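Thursday, late, with tea

I meant to write this yesterday and fell asleep on top of the covers with my shoes on, so today gets both days and I will try to keep them straight.

The left arm is back. I want that down first because I have been such a grump about it all week, and Mom has heard the whole saga twice on the phone and was very patient, and she deserves a happy ending more than I do. It pinches, it lifts, it lets go when told. The squeak it had picked up at the wrist is gone too, though I can't say which of the things I did fixed the squeak, and I have decided not to lie awake over it.

So, from the beginning. On Monday the left gripper started closing a hair late. You wouldn't have noticed it with the box or the pouch, since those are big friendly things and forgive you. But with socks it was hopeless. The right hand would have its end and the left would come in and close on air, or on one miserable thread of the cuff, and then off it would go, pulling proudly at nothing at all. I laughed the first few times. By Monday evening I had stopped laughing and was saying words that I hope Indira didn't hear through the wall.

Indira thought it was the fingers. I thought it was the cable. We have had this same argument about every fault since I started in this job, and I believe the score is even, although she would tell you otherwise. She says I always blame cables because I like routing them. Well, I do like routing them! There is something very soothing about getting a loop to hang right, with enough slack for the wrist to turn all the way over and back without tugging, and still not so much that it snags on the elbow. My grandmother was the same way about curtain cords.

Tuesday I took the left wrist apart. I laid everything out on a dish towel in the order it came off, the way I was taught, and naturally I got called to the phone in the middle of it (the Wallin people, wanting to know about the August delivery, and could they please have it earlier, and no, they could not). When I came back I had to stand there and talk myself through the order out loud like a recipe. It all went back in. No screws left over, which for me is worth a line in a diary.

And we were both right, or both half right, which is a terrible way to settle an argument. The cable had been pulling just enough at full reach to drag on the connector, so the close signal was coming and going. And one of the black fingers had worked itself loose on its mount, only a little, so that even when the signal came through the tips met crooked. Indira brought me a cup of tea and said nothing, very loudly.

I retightened the finger, then checked the right-hand pair while I had the driver out, and they were fine. I gave the left cable a new path over the top of the housing and down the outside of the arm, and then moved the arm through its whole reach by hand, slowly, watching the loop. Then I did it again. I must have spent the better part of an hour just waving a robot's arm around for it, and it was raining, and the radio was on, and I was perfectly content. I should remember that on the days when I complain.

Wednesday was all calibration, and I will be brief about it because it was dull to live through and would be duller to read. The log says 3,000 closes on that left gripper since the last proper service, and I felt a bit ashamed when I saw it. I had been carrying a much smaller number around in my head. I've written the next service on the wall calendar in red pen, and again on the inside of the cabinet door where I can't pretend I didn't see it. The old Judberg cell used to put up a reminder on its own and I used to find it so annoying, popping up every time I had my coffee in my hand. I take it all back. I would love to be nagged.

I did the finger opening first, fully open and fully closed, then the grip force, which I brought down a little on the left to match the right. Then the two arms against each other, so that when both of them think they are at the same height over the table they really are. They weren't, quite. Taking a wrist off and putting it back will do that, however careful you are.

Then this morning, socks. I was nervous, silly as that sounds. I put the grey one down and stood back with my arms folded the way my father stands when somebody else is backing up his car.
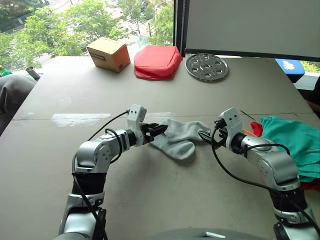

Both hands on the sock, left wrist back in service. The new cable path is the loop on the left arm.

I made a noise that brought Indira in from next door. Look at it, held at both ends, and the heel hanging there as if somebody's foot had only just left it. She watched the next few with me and then she went to get her own lunch and brought me half of it, and we ate standing up and let it run. The target I had set myself was 17 clean pickups in a row before I would call the arm fixed. That number comes from the Stuliletti handover sheet and I have never known why it's 17, and at this point I'm afraid to ask in case somebody changes it to 50. We got there a little after one o'clock. I wrote it in the log in my best handwriting.

I had left the box and the red pouch and the round metal plate standing in their row at the back by the window, thinking I would go on to those in the afternoon. I never touched them. I wanted to do cloth, because cloth is where a bad finger shows itself, and since things were going so nicely I was greedy for more.

The teal one I'm saving for tomorrow. The red one I did today and it taught me something, so here it is before I forget.

With a sock you more or less know where the ends are. With a bigger piece of knit in a heap there are no ends, only folds, and the gripper has to come down over a fold with one finger on either side and close on it. If the fingers don't open evenly, one of them lands on top of the fold and squashes it flat, and then there's nothing standing up to take hold of. I had set the opening by the numbers on Wednesday and the numbers were good. But I like to look at it through the wrist camera too, from right down among the fingers, because the numbers have fooled me before.
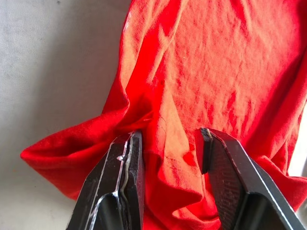

Wrist camera, fingers open over the red knit. I was checking the gap and the pad on the right-hand finger.

It's a funny view, that one. A crumpled bit of cloth turns into a mountain range. I kept the picture mostly for the pad, where you can make out the fine crosshatching on the gripping face, and I mean to compare it with another one after the next service and see how it's wearing. The pads get polished with use, so slowly that you never catch them at it, and one day everything slips and you blame the cable. (You, meaning me.)

The other thing I wanted to remember is the light. The upper part of the red comes out so pale in that view that it's practically pink, with the real color only down in the folds and along the edges. I've gone back and forth about it all evening. I could turn the exposure down on the wrist camera, but then I'd lose the detail on the dark fingers, and the fingers are what I need to see when I'm servicing. I could put something over the lamp. I could come in earlier, ha. There's a glare on the tabletop on the window side as well, and I have been meaning to hang a blind there ever since Easter and have got as far as measuring for it. Indira says she'll hold the ladder if I buy the blind. I said I'd buy the blind if she stopped saying it was the fingers. So we still have no blind.

The Jestent spares came this afternoon, two sets of pads and a bag of the tiny screws, and the packing slip says 60 screws and I am choosing to believe it. I put them in the drawer with the label that still says BATTERIES. I need to redo that label. I need to redo all of the labels, really, and there's a rainy weekend coming, and I know perfectly well that I'll bake something and not touch the label maker.

For tomorrow, so I don't stand there at eight in the morning wondering what I was up to: teal cloth first, while I'm fresh. Feel the left wrist after the first hour and see if it's running warm. Mark the finger mounts with a dab of paint pen across the joint, so that if one starts to turn I can see it at a glance and not have to find out by way of a week of bad socks. Indira's idea, and a good one, and I told her so. Call Wallin back and be nice. Ask about the blind, or measure again, because I've lost the bit of paper.

I called Mom after supper and told her the arm was fixed and she said "Oh good, which one was it again?" and then told me all about the neighbors' new fence, which is higher on one side than on the other. She wants me to come and look at it on Sunday. I said I'd bring the level.

Tea's cold. My back is sore from leaning over that table and I have red lint on my sleeves. To bed, and shoes off first this time.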